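4.2 Layout of the board

Most boards of this type trace back to the one set out by Głowacki, and most papers that use them repeat his claim that the layout is neutral: any part may be placed first, and the order a sorter picks says something about skill. We doubt this. The parts share one color family, which takes color matching out of the task, but they differ in shape and in how they sit. Some pegs stand and some lie on their sides.

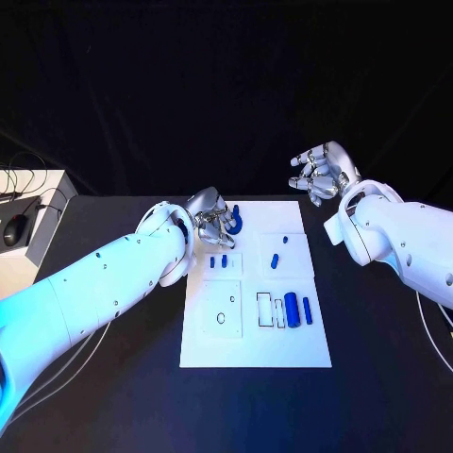

The plates are where our doubts begin. Two short cylindrical pegs side by side on a small plate are a different problem from a short peg near the edge of a larger plate with a longer cylinder lying at an angle below it. The first pair is crowded. The second needs a turn before anything can be placed upright. Scoring both as "two pegs" hides this, and the Grenamus score sheet does exactly that. The printed outlines, an oval and a smaller circle on one plate, raise a further problem, in that a flat outline forgives a sloppy placement in a way that a hole does not.

We also question the round part with the small knob on top. Earlier work files it under "discs" and gives it the same 5 points as a plain one. A knob is a handle. In the layout used here it sits near the top of the sheet with a tiny upright peg directly below, so a sorter who goes for the easy part first has to work right next to the hardest one.
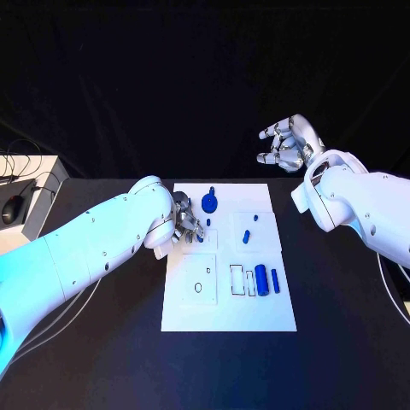

4.3 Small parts and what they do to the score

Głowacki's original count of 2,956 placements left out the smallest pieces - a footnote says they were "not of interest." We think they are of great interest. Tiny grey metal pieces on a white sheet are easy to overlook and easy to nudge, and a board that includes them is not the same board as one without.
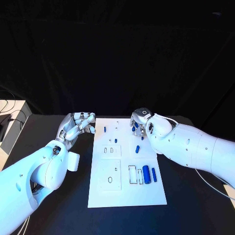 In the Hitside reanalysis, leaving these pieces out raised the mean score by 10 points, a larger gap than the one reported between trained and untrained sorters. Dong found no such gap, but used a sheet with no loose metal on it at all, so the two results can hardly be compared. Until the small parts are scored, we see no reason to accept either figure.

The sheet itself gets little attention in print. Ours is faintly divided into four quadrants by thin gray lines. We had assumed that these lines guide the sorter, and in the 40 trials we reviewed we could find no sign that they did.

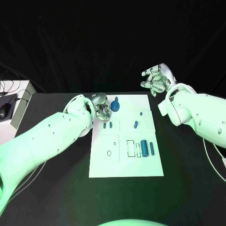
Figure 4. Quadrant sheet with upright pegs at upper left and the knobbed round part near the top edge.

Wróbel (personal communication, December) holds that the lines matter only to whoever resets the board between trials. Our own trials cannot rule that out.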